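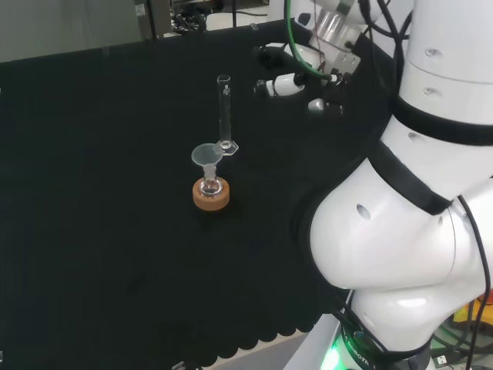 Who signs off the teaching station before an operator starts recording?
The shift lead does, on this sheet, after walking the station with the operator who will be teaching. One sheet covers one station for one shift. If the operator changes, start a new sheet.

Teaching Station Check: Remote Control and Hand Guiding
Site: Nastgate, glassware pouring tasks
Date: 29th April
Checked by: In-ho Yook
Task set: Gareo 4
Mark each line OK, FIX or N/A. Anything marked FIX needs a comment. A FIX in section 1 or 2 stops the station.

1. Stop and power

1.1 Emergency stop within reach of the operator's seat. OK
1.2 Emergency stop pressed and released once with the arm powered. OK
Comment: Arm stopped at once. Fault cleared from the console on the first try.
1.3 Second stop button at the table side, for the person resetting the glassware. FIX, then OK
Comment: Button had slid behind the console cart. Moved back and taped down. It needs a proper bracket. Request sent to Palumbo.
1.4 Arm powers up in hold mode and does not follow the controller until the pedal is down. OK
1.5 Status light on the arm agrees with the mode shown on the console. OK

2. Arm and gripper

2.1 Arm mounting bolts tight, no movement at the base when pushed by hand. OK
2.2 Straps and bands on the arm snug, no loose ends. OK
2.3 Cables clear of the joints through the full range used in the task. OK
Comment: Ran the arm slowly from rest to the far side of the table and back. The cable at the gripper has enough slack but not much. Do not rotate the wrist past the marked limit to "unwind" it. Two operators have been doing this.
2.4 Gripper fingers fitted straight and screws tight. OK
2.5 Finger tips clean, with no cuts or hard spots. FIX
Comment: One tip is worn on the inside edge. It still passes the grip test, so the station can run. Replace before next shift.
2.6 Grip force set to the glass setting. OK
2.7 Speed limit set to teaching speed. OK

3. Table and glassware

3.1 Table cloth lies flat under the work area. OK
Comment: Smoothed by hand. A fold under the foot of a cylinder is enough to tip it.
3.2 Cloth hem clear of the arm base. OK
3.3 Cylinders, flasks and funnels checked for chips and cracks. OK
Comment: One flask pulled for a star crack near the neck. Put in the broken glass bin and written in the log.
3.4 Round-bottom flasks seated in a cork ring, never set down bare. OK
3.5 Glassware dry and empty. No liquids on this task set. OK
3.6 Eye protection worn by anyone at the table side. OK

4. Controller and recording

4.1 Remote controller matched to the correct arm. OK
4.2 Controller centered, and arm holds still for 30 seconds with the pedal down. OK
4.3 Hand guiding mode: arm feels light in every direction and stays put when released. FIX
Comment: Sinks slowly at full reach. The payload value was left over from the older gripper. Corrected and tested again, now holds. Please enter the payload whenever a gripper is changed.
4.4 All camera views live on the console. OK
4.5 Disk space enough for the shift. OK
4.6 One practice run recorded and played back before the real ones. OK
Comment: Playback matched. Total for this task set stands at 266 accepted runs.

5. Operator

5.1 Trained on this arm and this task. OK
5.2 Knows how to mark a run as bad and does so. OK
Comment: Reminded the operator that a dropped or bumped piece is a bad run even if the pour motion after it looks fine. Stop, mark it, reset the table.
5.3 Nobody reaches over the table while the pedal is down. OK
5.4 Break every 15 runs. FIX
Comment: The last sheet shows a long stretch with no break, and the later runs in it are shaky. Lead to call the breaks from now on.

Result: Station released for teaching.
Open items: bracket for the table-side stop (1.3), new finger tip (2.5), break calls (5.4).
Copy to the Mikeck binder at the console.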